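Celska cloth handling data, progress report to Grewal
Aug 19, 2026
From: Sarita Chaudhary, Skovside

Short one this time, sorry, we are mid-collection and I'm writing between sessions. Budget sheet goes separately. Headlines first, then the problems, then what I need from you.

Station at Skovside, white table, basket and cloth, hand-held grippers: 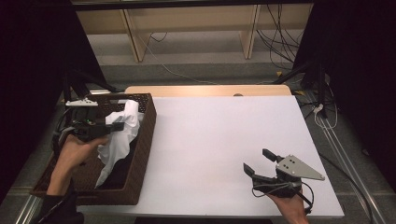
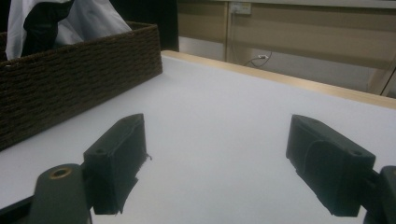
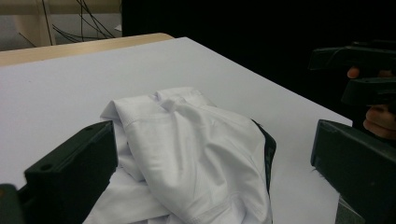

Where we are. 3,125 episodes kept as of this morning. All hand-held, two grippers per operator, three views each (head plus one per gripper). An episode is one task start to finish. Thrown out so far: 272, mostly tracking loss on one hand, a few where the operator stopped halfway and restarted. We keep the rejects on a separate drive in case the tracking can be repaired later. Not promising that.

Tasks. Basket to table and spread flat are done to target. Fold in half is close. Sleeves are behind. Sleeves are slow, people need several tries to find the cuff, and a third of a session can go on one stubborn shirt. We decided to keep the several-tries episodes as long as they end in a finished fold. The Tallwood people asked for that specifically, their last model had only seen clean grabs and had no idea what to do after a miss. Makes our numbers look worse per hour but I think it's right.

White on white. You asked in January why we bother with white garments on a white table. Because it's hard, and the customers' tables are white. Depth is poor on it and the edges vanish. We are keeping the share of white as planned, and mixing in dark pieces so there is at least some contrast in part of the set. If the first training run shows the model can't find hems at all we will swap the table cover for gray on half the remaining sessions. Would rather not, it splits the set.

Hardware. Finger pads are wearing faster than the supplier said. Cloth work is harder on them than the block tasks were. We now check pads at the start of every session and log the pad number with the episodes, so anyone training on this can filter by it. Older episodes don't have a pad number, only a date. Cables are still a nuisance. One operator had a cable catch twice in an afternoon and we lost both takes. Rerouting over the shoulder helps, a lighter cable would help more (see asks).

Operators. Four trained, two of them full days. New people take a day before their episodes are usable, longer for folding. Main fault with beginners is speed, they move at the pace they would with bare hands and the tracking drops. Second fault is grabbing from outside the wrist camera view. We wrote a one page guide and it has cut down on both.

Labels. Behind. 130 episodes hand-labeled step by step (reach, pinch, lift, place, release), which was supposed to be the pilot batch only, but the pilot took twice as long as planed. Two labelers disagreed a lot on when "lift" starts. Rule now: lift starts when the last part of the held layer leaves whatever it was lying on. Redoing the first batch under that rule before going further. Full labeling starts when that's done, probably two weeks late. Doesn't hold up collection.

Garments. 41 in the pool, shirts and towels mostly, some cloth napkins. All washed between rounds, otherwise they keep the creases from the last fold and the model could learn those. Need more sizes. Kids' shirts especially, we have hardly any.

First training run. Tallwood has the first export and got it loading last week after we fixed the timestamps (left and right were off from each other by a few frames, my mistake in the export script, raw files are fine). They want to train on basket to table only to start with. No results to report and I don't want to guess at any.

Asks:
- OK to spend from the reserve line on a second set of finger pads and lighter cables. Quote is in the budget sheet.
- OK to move the labeling milestone by two weeks.
- A decision on whether towels count toward the garment target. The agreement just says "household textiles" and I read that as yes, but I'd like it in writting.
- Contact at your end for the data license. The last person has moved on and my emails bounce.

Next four weeks: finish fold in half, put the two full-day operators on sleeves only, buy kids' sizes, relabel the pilot batch. Second export to Tallwood after that with pad numbers included. I'm at the station most days and slow on email, phone is better.

Sarita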